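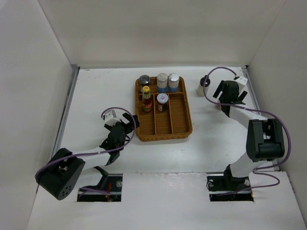

The mark had not moved, the caller said, and if my figures said it had, then my figures would have to be run again.

I said I would run them again. It was the wrong time of year to argue. The county wanted the Urnulthorpe loop closed before the road crew resurfaced the grade, and the contract with Sheehan paid on closure.

A level loop is a simple thing. You start at a mark of known height, carry the height forward from one setup to the next, and come back to where you began. The heights gained and lost should cancel. They never quite do, and the amount left over is called the misclosure. If the misclosure is inside the allowance, you spread it evenly around the loop and go home. If it is outside, you have made a mistake or the ground has.

The loop left the old pump house at Urnulthorpe, climbed to the church, followed the Gendon road along the ridge and came down past the quarry. It took 84 setups. The misclosure was well inside the allowance, which should have been the end of it. The trouble was a single mark on the church step, a brass bolt listed in the county register as number 2753. I had it lower than the register did. The difference was far too large to be mine and far too small for anyone to see.

I ran the stretch from the pump house to the church again in the morning, early, before the air over the road began to shimmer. I kept the sights short and the backsights and foresights equal. I changed staffs halfway, which annoyed my assistant, who had just cleaned the first one. The result agreed with my first run to 2 millimeters. The register was still higher.

There are only a few explanations for this kind of thing. The bolt may have been knocked out and reset by a mason who thought it was decorative. The church may be sinking. The earlier surveyor may have misread the staff, or written a three that someone at the office typed as an eight. I have seen each of these. The last is the most common.

The caller did not like any of them. The register had been checked in March, I was told, and every entry on that page had been signed.

I asked who had signed.

There was a sound of paper. The signature, it seemed, was mine.

I had no memory of it. I asked for a copy, and it came through that afternoon, a little crooked on the sheet. The hand was my hand. The seven had the bar across it that I picked up in my first job and have never dropped. The stretch was given as 820 meters, which is right. The instrument was given as the Flimau, serial number and all. I had owned a Flimau, a good heavy level with a stiff focusing screw, and I had sold it years before the date on the page.

I went through my own books next. I keep them on a shelf in the back room in order of date, with the weather noted at the top of each day. For that week in March I had been on the other side of the county, setting out a drain in the rain. The pages were wrinkled from it. There was no church in them.

My assistant suggested that I had copied an old page forward and put the new date on it. People do this. It is against the rules and it saves a day. I said I had not done it, and he said he only meant that it was possible. We drove up to the church without talking.

The bolt was where it had always been, at the left end of the lowest step, worn bright on the side where people put their feet. I set the staff on it and held the bubble myself. He read the instrument and called the figure across the path. I wrote it down. Then we traded places and I read it, and he held, and the figure was the same.

While he was packing the legs I got down on my knees and looked at the mortar. It was sound. It was the same gray as the mortar around the rest of the step, and moss had grown over the joint without a break. A reset bolt has a collar of newer cement, even after many years. There was no collar.

So the bolt had not been moved and the step had not cracked. If the step had gone down, the whole west wall had gone down with it, evenly, door and tower together, along with the path and the two yews.

I considered what to put in the report. The form has a box for remarks. It is a small box — most surveyors leave it empty or write "mark in good condition."

I reported the new height. I gave both runs and the check reading. In the box I wrote that the mark was in good condition, that the adopted value differed from the register, and that the register entry should be treated as unreliable, being in the hand of the present observer. I dated it 23 September 2023 and signed below.

Then I held the two signatures side by side under the desk lamp. They matched, allowing for the angle of the copy. The one from March was a little steadier.

The county paid at the end of the following month. The caller rang once more, to ask whether I would be willing to take on the ridge section beyond Gendon, where there was a mark that read high. I said I would need to see the page first.

It had been signed too, the caller said. Did I want it sent over?

I told them to send it, and went to find the book for that year.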